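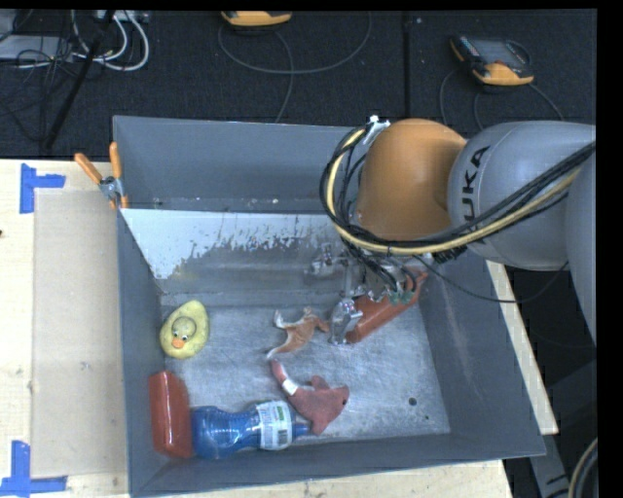 Does a mixed bin save time compared with sorted storage?
It saves time when things are put in, and usually costs time when they are taken out. Whether the total is better depends on how often the contents are needed.

Storage and Handling of Small Goods
Handout 4: The open bin
Stuva evening course, Brornau

What this handout covers

Last time we looked at shelves and drawers. This session is on the open bin: a box with no lid and no dividers, into which unlike things are placed in no set order. Suppliers are fond of it and so are people in a hurry. Much of what is written in its favour comes from those who sell it, and I would like you to read that material with a pencil in your hand.

Bring the Skoryk catalogue pages from the last session. We will need the table on page two and the small print under it.

Terms

Mixed bin: a bin holding more than one kind of item.
Footprint: the floor or bench area a bin takes up, measured at its widest point.
Usable floor: the flat part at the bottom. With sloping walls this is smaller than the footprint, sometimes a good deal smaller.
Reach: the distance from the rim to the item being picked up.
Turnover: how often an item is taken out over a given period.

Sloping walls

The usual claim is that a sloping wall brings items back to the middle, where they are easy to get at. This is partly true. A ball will roll back. A block may slide, or it may stop halfway and lean. A long thin thing tends to lie with one end up against the wall, as the reddish-orange piece on the right does at the top of this handout, and it then takes up more of the floor than its size would suggest.

Rounded toys are a mixed case. The yellow duck has a body like a teardrop, narrower towards the top, and shapes like this are poor guides to how a bin behaves in general. A supplier who demonstrates with balls alone has shown you how balls behave.

Sloping walls also make the bin bigger on the bench than it is inside. Tall ones add to the reach as well. When you compare two bins, compare usable floor with usable floor. Catalogues tend to give the footprint in large type.

Surfaces and wear

Look at the coating on the slanted inner panel. The white ends in a ragged lower edge, with bare grey metal below it. The bin's floor is covered in fine scratches. You will find words such as "hard-wearing" and "workshop grade" beside many coated bins, and neither phrase has a fixed meaning. Ask what was dropped on the surface, from what height, and how many times. If the answer is vague, treat the claim as decoration.

Does a worn coating matter? For toys and odd parts that are only being kept together, perhaps very little. It matters more in three situations:

– when flakes could end up in or on the goods
– when the metal underneath might rust in a damp room
– when people pick by eye, and need the item to stand out from the background

The last one is often left out. A bright item on a dull grey floor is easy to spot. A silver item on a scratched silvery floor is much less so, and a mottled surface makes matters worse. Painting the inside one plain colour is cheap. How long the paint will last is another question, and I have yet to see a figure I trust.

The Korel figures

The Korel leaflet says that switching to open bins made putting away faster in 96 of 100 trials. I have no particular reason to think the number is wrong. I do think it answers the easier half of the problem. Consider the following before you repeat it to anyone:

The trials timed putting away. Nothing was timed coming out.
The leaflet gives no list of the items used.
"Faster" has no size attached. One second would count.
The same people did both methods, drawers first, so by the time they reached the bins they knew the items well.

The longer report has a stock list of 358 items, which sounds thorough until you see that the list is for the whole storeroom and has no column for which bin each item went into. It cannot tell us how crowded any one bin was, and crowding is the thing we would most like to know.

When a mixed bin is reasonable

I do not want to leave you thinking the open bin is useless. It suits low turnover, things of similar weight, and goods that do not scratch each other. It also suits the end of a working day, when the choice is between a bin and the floor. Keep it to one layer if you can. As soon as items lie on top of each other, picking one up disturbs the rest, and the time goes up in a way the leaflets do not mention.

A bin that nobody has emptied since March is a different matter. That is deferred sorting, and it should be entered in your plan as work still to be done.

Exercise for next session

Choose one mixed bin at home or at work. Before touching it, write down what you believe is inside. Then time yourself finding one named item, put everything back, and do it again for a flat item and a long one. Note the bin's footprint and its usable floor in the same units.

Write up the results in plain sentences, 2000 words at most. Shorter is welcome. Include any attempt that went badly – those are usually dropped from reports, and I will ask about them.

Reading: Skoryk catalogue, pages two to five, and the Korel leaflet, both sides. Mark every adjective that has no measurement behind it.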